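Tenard cell, gripper upkeep
11/6/21

Fresh finger pads for both arms! I've wanted to do this since April. The old covering had reached 3,000 grips and was letting thin things slip, so I peeled it, cleaned off the glue and stuck down the new black stuff from Rosenthal. Then I went back over the wrist fasteners with the small driver. One was a quarter turn out, the rest fine. The other arm, the one with the open lattice fingers, is a joy to have near the markers — those fingers press down on a barrel so nicely.
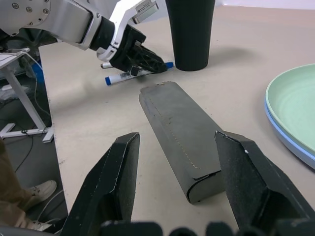 Cables and zero points

Ona Vītola re-zeroed both arms while I sorted the cable slack. She got the repeat error down to 127 microns, best we've had on this cell.

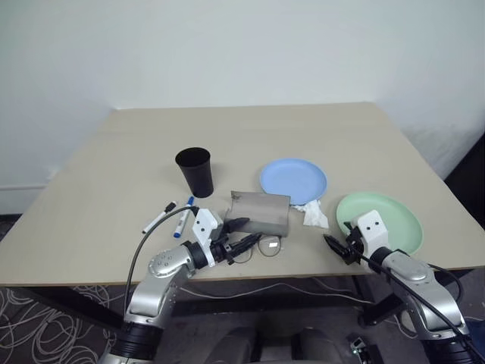
Slack is the thing I keep fiddling with. Too little and the wrist fights the cable at full reach, too much and it snags on whatever is standing up. The left one still loops over the white gripper housing and passes close to the markers, so I'd like a clip further down the arm, and Pasamance do a soft one that should fit. The right one drapes down along its arm and I'm leaving it be.

Next pad check at 2,000 grips, earlier if the edges start to lift. Spare pads are in the Tulov drawer, 3 sets left.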